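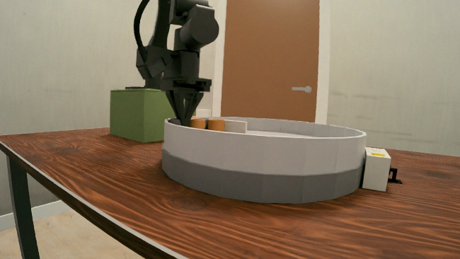

Stikau Community Choir - Members' News

12/8/25

Quick one this week, dress rehersal is nearly on us and I still have a pile of music to photocopy.

Winter concert first. Doors at the parish hall open half an hour before we sing, so singers in place well before that please. Black tops, any color scarf. Folders if you have one. Balthasar Sutter is conducting both halves after all, his shoulder is much better - good news for the altos, who had been promised me.

Running order is nearly settled. The Aubert carol moves to the second half and we drop verse 3, it was dragging. Tenors, please look at page 13 again. The entry is on the second beat. Still. Second beat.

Tickets: 314 sold so far, and the hall takes up to 500, so keep asking neighbors, coworkers, your dentist. Kids get in free. If you took a bundle to sell and it's sitting in a coat pocket, bring it back on rehearsal night, money in an envelope with your name on it. Last year we had three envelopes with no names. Long evening.

Music library - we are short on copies of the green book. Some went out in September and haven't been seen. Check the piano bench, check the car. Beat Oberholzer will take them back at the side door, no questions and no fines.

Rides: two people from the Ellska road need a lift home after the concert. Text Beat if you have a seat.

New members welcome again from January, no audition, just turn up and sit near somebody loud.

More next week if the copier holds out - and bring a pencil, a real one, pens dont come off the hire scores.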